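Visit to the Bondasico works, Clonville

The party met at the goods entrance at the side of the building, the front door being used only by office staff. Visitors signed in, were given a pair of overshoes each and were asked to leave bags in the lockers. The visit covered the moulding shop, the assembly benches, the test room and the sample room, in that order. Stores were not included this year.

Bondasico makes push buttons and very little else. The greater part of the output is dome buttons: a coloured plastic cap sitting in a round black base. They go into quiz sets, classroom games, arcade cabinets and call points. The firm moved to the Clonville site from a smaller unit and kept its older presses, which stand along the north wall and are still in daily use. The newer ones are in the middle of the floor.

Moulding

Caps are moulded in one piece. Coloured granules are mixed in a hopper above each press, and a press is kept on one colour for as long as the order book allows. Changing from a dark colour to a pale one means purging the barrel, and the first 100 caps after a change go straight into the regrind bin. Going from pale to dark takes less. The foreman plans the week so that the colours run from light to dark wherever he can, and a chart of the sequence hangs beside the door.

The gloss on the cap comes from the tool and no polishing is done afterwards. We were shown one half of a mould with its face uncovered and asked not to touch it. A fingermark on the steel will print on every cap until it is cleaned off — the toolroom keeps a drawer of spoiled caps to make the point to new starters.

Bases are run on separate presses, always in black. The base has a deeper wall than I had expected, and it takes the side load when a button is struck off centre.

Assembly

Assembly is by hand at four benches. The base goes into a fixture, then the spring, the switch and the cap, which is pressed down until the lugs click home. The cap must travel freely all the way round and return without sticking. Any that bind at one side are put in a tray and opened again at the end of the shift. Output on the day before our visit was 1775 finished buttons, the figure being chalked on a board above the first bench.

Test room

The test room is small and rather noisy. A row of plungers strikes the buttons at the centre, then near the rim, and a counter above each records the strokes. The current rig was supplied by Ichikawa and replaced one built on site. Samples are drawn from each batch, and failures are cut in half and kept with the batch card. Most of those I looked at had a cracked lug. Springs seem to give little trouble.

There was a question about noise in use. The answer was that a quieter version exists, with a felt ring under the cap, but schools prefer a click that can be heard across a room and so the felt version sells slowly.

Sample room

The last stop was the sample room, where buttons can be handled and pressed. The cabinets hold 229 variants, most of them differing only in colour or switch rating. The tables were more useful than the cabinets for judging the colours against one another, particularly the paler shades.
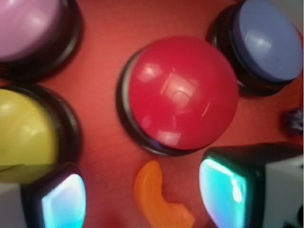 Kazue Iwasaki thought the colours mattered less than the spacing, and said that for a game with several players she would want the buttons fixed to a board, well apart, so that two hands going for the same one did not meet. Others in the party agreed on the fixing. The standard base can be had with screw holes or with a plain underside, and the plain type sells better to schools, where sets are put away after each lesson.

On colour, the sales office reported that red is ordered more than any other, with blue next. Pink was added at the request of Plundow, a distributor of classroom games, and has stayed in the list. Yellow is the awkward one in production. It shows specks from the previous run more readily than the rest and has a higher reject rate as a result.

Prices were not discussed in detail. Trade packs are of 4 buttons in mixed colours or a full carton in one colour, and spare caps can be bought separately. Caps from the older presses will fit current bases, but the reverse does not hold for the largest size.

Tea was served in the canteen afterwards. The next visit is planned for September and will take in the stores. Overshoes are provided; sandals are not allowed on the shop floor.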